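# Hetent finger sleeves for hand-held and wrist-mounted grippers

I've been fitting these for long enough now that I thought I'd better write the page myself and save everyone the phone calls. The Hetent sleeve is a dark green covering that wraps round a block finger and gives it a flat, matte face to grip with. We sell them in pairs, cut to suit the Trasar hand-held tool and the Rothe wrist mount, and the kit is the same for both (the only difference is which little bag of screws you open).

**What's in the kit**

- 3 pairs of sleeves, dark green
- screws for both mounts, bagged separately
- one short driver
- a square of gauge card for checking the gap

Price is £104 the lot, posted from our workshop in Skeltilley. Spare screws are free if you ask nicely, and I do mean that, I've got drawers of them.

## Taking the old ones off

Open the gripper all the way first and switch the drive off. I like to work over a clean white sheet, as a dropped screw shows up straight away and I've spent enough of my life on my knees with a torch. Each finger has its screws in from the top face. Slacken both before you take either of them right out, otherwise the block twists on the last thread and chews it.

The old sleeve should peel back from the seam. Start at the end nearest the mount, go slowly, and if it tears just carry on from the other side. Wipe the bare block with a dry cloth. Please don't use solvent! It creeps into the screw holes and the next sleeve never sits properly.

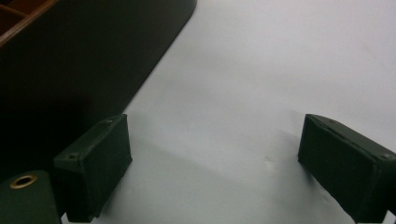
New sleeves go on seam outwards, so the join is kept well away from the gripping face. Push the sleeve on until you can see clean metal thread through every hole, then put the screws in finger-tight, pinch the gauge card between the fingers, and only then nip them up. If the card slides out at the top and sticks at the bottom, one block is sitting skew — back off that side, let it settle, and go again. It usually takes me two goes and I've had plenty of practice.

## How long do they last?

Depends what you're picking up. Light scuffing along the edges is normal and I wouldn't change a pair for that. What I look for is a shiny patch in the middle of the face, or a seam that has lifted enough to catch a fingernail. Baptiste Marty runs a pair on small boxed parts and got 2,525 picks out of them before one seam went, which he wrote on the back of the old sleeve and posted to me. If you handle anything gritty you'll see less than that.

Between changes, I'd do this much:

1. Brush the faces at the end of the day.
2. Check the screws after the first 20 picks on a new pair, then once a week.
3. Store spares flat and out of the sun. A folded sleeve keeps its crease for ever.

## Will it fit mine?

If you've got a Trasar or a Rothe with plain block fingers, yes. The rounded fingers on the early Rothe are a different shape and the sleeve will ruck up at the tip, so please don't order for those (I'm working on a version and hope to have it by April). For anything else, send me the length, width and depth of the block and where the holes are. A pencil rubbing of the top face is even better than measurements, and I can usually tell you the same afternoon.

Orders placed before 2 p.m. go out that day. Returns are fine as long as the sleeves haven't been stretched over anything.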